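Macarena Orellana lleva el planificador de agarre en Losen y contesta entre dos compilaciones. Café frío, dos pantallas. Lo primero que dice: «El brazo no es el problema. Es el reloj».

Se refiere a los tiempos. La cámara de muñeca entrega una imagen, la red propone un agarre y el control corrige cada 8 milisegundos. Entre una cosa y otra, retrasos. «Antes replanificábamos todo. Más de 200 ms parados, un desastre».

Ahora no. Nahom Tesfamariam separó percepción y control en dos procesos, y el segundo sigue con la última estimación buena – «aunque sea vieja», matiza ella.

¿Y el plástico? Resopla. Los reflejos del film confunden a la segmentacion, sobre todo de cerca. Probaron con 80 envoltorios, reentrenaron en octubre. Mejor, sin más.
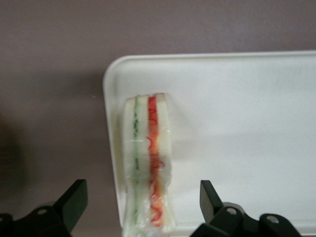

Sándwich envuelto en film, sobre bandeja blanca, visto desde la muñeca del robot.

Queda la fuerza de cierre. «Con pan blando no me fío de ningun umbral fijo». Quiere uno que aprenda por producto. Para cuándo, no lo dice – suena el aviso de la compilación y vuelve a la pantalla.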